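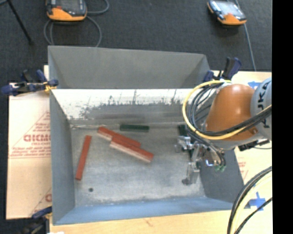

Wed 27 February

Print this post | E-mail this to a friend

Search this blog: enter keywords Go

I signed up for the candidate text alerts back in July, which tells you how little I had going on last summer. There are two people running for the open county seat over here in Gerkby, and both campaigns promised that if I handed over my cell number I would get "occasional updates." I have now counted, because I was home with a cold and the soup was taking its time, and between the pair of them I have received 362 updates. I'd love to know what they think frequent looks like!

Most of them are about money, of course. There's a deadline at midnight, there is always a deadline at midnight, and could I chip in $12 before it passes. I gave twelve dollars once, in a soft moment, and by breakfast the next day they were asking for $40. My mother used to say you should never feed a stray unless you're ready to buy the bowl, and I thought of her quite a bit that week.

What gets me is how little any of it has to do with the county. The bridge on Akande Road has been down to one lane for so long that my neighbors give directions by it. The library closes at five, when most folks are just getting off work. I would read every single text if one of them said a word about that bridge. What I get is "Are you still with us?" from a candidate I never said I was with in the first place, and then a survey with one question where every answer takes you to the donation page.

I did go to the forum at the Gromari Hall, and I'm glad I did (the coffee was terrible and the chairs were worse, but still). Both of them were better in person than on my phone. One stayed late to talk to an older couple about their property taxes and seemed to be listening. The other one had read the bus schedule, the whole thing, and knew which routes had been cut. I came home liking them both a good deal more than I'd planned to.

Then my phone buzzed on the kitchen counter before I had my coat off. Midnight deadline. I've typed STOP to both campaigns now, and one of them wrote back to ask if I was sure.

Print this post | E-mail this to a friend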